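# About Kedico

Kedico is a small company that teaches machines to pick things up and put them down again. We have been at it long enough to be good at the first part.

We work out of a former bakery supply building on the edge of Kiltow. It went up in 1967, and the town still calls it the flour place. Deliveries addressed to "the flour place" reach us a day sooner than deliveries addressed to Kedico, so we've stopped correcting people.

## What we do

Most of our customers are shops and small plants with a job that is too dull to keep staff on and too fiddly for the big automation firms to bother quoting. Sorting fittings. Loading trays. Moving jars from a place where there are too many jars to a place where there are too few. We come and look, we borrow a box of your parts, and a while later we come back with either a working cell or a frank letter.

The frank letter is free. Grecu, a packaging shop two streets over, got one on our first job together and hired us anyway, for a different line. They've kept the letter up in their break room.

A lot of our work now starts with people doing the task by hand, using a pair of gripper fingers with a handle on the back. You squeeze, the fingers close, you do the job, and the recording goes into training the arm that will do it later. It is slower than using your own fingers and you will feel silly for the first half hour. Tamara has been doing it for years and says the feeling doesn't leave, you just stop minding.

## Who we are

**Rasa Liepiņa** started the company and still does the first site visit for every job. She will ask to see the part of your building you were hoping she wouldn't ask to see. Before Kedico she repaired commercial ovens, and she remains the only one of us who can read the old wiring in ours.

**Aldana Insaurralde** looks after software. She writes short emails. If you get a long one from her, please call.

**Tamara Bălan** runs the demonstration bench and trains everyone who records on it, including customers' own staff. She has strong views on lighting and on people who lean.

**Safta Dinu** builds the fingers, pads, brackets and whatever else came back broken. The drawer marked SPARES is hers. So is the drawer marked NOT SPARES.

**Tincuța Sima** handles contracts, scheduling, the phone and the open day, and is the reason any of the above happens on the date we promised.

## The open day

We hold one each year. It began as a way to show customers what they were paying for and has become mostly a way for the neighborhood to find out what the noise is. Last time 92 people signed the book at the door, one of them as "the mayor," who was not the mayor.

The program doesn't change much. Rasa says a few words by the loading door, fewer every year by popular request. Then there are two demonstrations, one on the big arm and one on the bench, and after that the place is open and you can wander wherever there isn't yellow tape.

The big arm is the one people come for. It unloads trays for Gastelix, who make jarred peppers and lent us a pallet of them for the purpose. The arm is quick and rather graceful and last year it did its full run without dropping one, to the visible disappointment of a row of ten-year-olds. We have talked about building in a mistake. Aldana is against it.

The bench is the one people stay for. You get a hand gripper, a tabletop and a tray of small objects, and Tamara standing slightly behind you. The first task is a block of foam. The second is a teaspoon, and the teaspoon is where the confident ones go quiet. Flat things lying on flat tables are hard. Engineers do worse at it than their children do, and we'd ask the engineers to be good about this in front of the others.

If you stay with it long enough you'll start to see what we spend our days on: where to stop above the table, how wide to open, how to come in at an angle without shoving the thing off the far side. Most of the work is in the inch before anything gets touched.
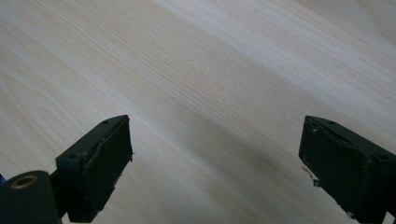

*Fingers open over the pale wood, nothing between them yet. Safta's next job is probably those pads.*

Pads wear. Visitors ask about this more than we expected, so Safta now keeps a shoebox of old ones by the bench and will talk you through it if you show the smallest interest. Budget some time.

### Coming to the next one

The next open day is Thu 19 March. Doors open after lunch and we finish when Tincuța starts stacking chairs. It's free, and you don't need to book unless you're bringing a school group, in which case please do call first. We had two classes arrive at once one October, on what wasn't even an open day, and the peppers have never been the same.

A few practical things:

- Park on the street side. The yard is for trucks and the truck drivers are not shy.
- Closed shoes, please. Tie back long hair if you want to go near the big arm.
- Children can use the bench. They may need the step stool, which is under it.
- If you have a part you'd like us to look at, bring it in a bag with your name on. We still have a very nice brass elbow from last year and no idea who to give it back to.

## Working with us

You don't have to wait for an open day. Call or write, tell Tincuța what you need moved and how often, and she'll set up a visit with Rasa. Photos help. A box of the real parts helps more, and we would like the ugly ones in there too, the bent ones and the ones with the label on crooked. Everybody sends us their best two dozen and then wonders why the line stops on the first Monday.

As a guide, a job that handles 2000 pieces a shift is comfortable for us. Well under that, we may suggest you buy a better table. We've done that more than once, and we can recommend a table.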